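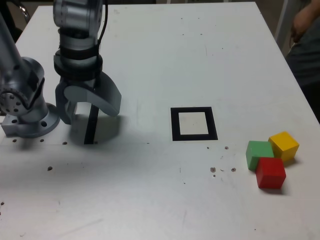
Ilango Mathew has heard the promises before, and told Sunday's supporters' meeting that a new manager with no money is still a manager with no money.

Rekelthorpe have put Fiona Tosh in charge of the first team until the end of the season, their third appointment since January. The club called it "a fresh start", the same words they used for the last one.

Tosh kept Plarkiver up last year, though three wins in the spring hardly make a revolution. She takes over a side that has gone five games without a goal and sold its only fit striker, Kimutai Okoth, to Engebretsen.

The gate for the last home match was 1,128, down from 1,822 on the opening day. The board says crowds will return once results do. It hasn't said who is meant to score.

Halima Shemweta stays on as captain. Plarkiver visit on Sunday, kick-off 3pm.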